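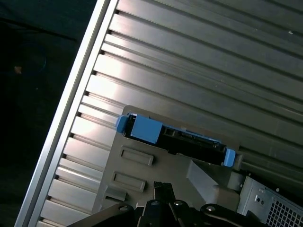
Latville Tool Library changes its hours and loan terms

Oct 20, 2026

The Latville Tool Library will move to its winter hours at the start of next month. The counter on Uvgate Street will open at 10 and close at 4, and the Saturday evening session is dropped until spring. Returns can still go in the drop box at the side door, except for anything with a gas tank, which has to be handed in at the counter.

Loan periods are changing too. Hand tools stay at two weeks. Power tools go down to 5 days, with one renewal if no one else has asked for the item. The tile saws and the floor sander were the main reason for the change -- the waiting list for the sander ran into January last winter, and several members gave up and rented one in Weltusar instead.

The library now has 148 paid members and some 200 items on the shelves. Caradog Griffiths has finished putting the list online, so members can check what is in before making the trip. Reservations still have to be made by phone or at the counter. The old paper binder will stay next to the register for people who prefer it.

Membership fees are the same as last year. Late fees go up to $5 per item per week. Members who are running late should call before the due date, and in most cases the fee will be waived.

Ynyr Prydderch will teach the blade sharpening class again, covering chisels, plane irons and kitchen knives. Bring one or two blades of your own. Serrated knives won't be covered. The class is free to members and sign-up is at the counter.

We are looking for a working shop vacuum, a set of long pipe clamps and a second extension ladder. Please don't leave donations outside the door when we are closed. A cordless drill left there in the rain last month had to be thrown out.

The Leka branch keeps its current hours for now. Tools borrowed at Leka can be returned at Latville, but allow a few extra days for them to show as returned on your account.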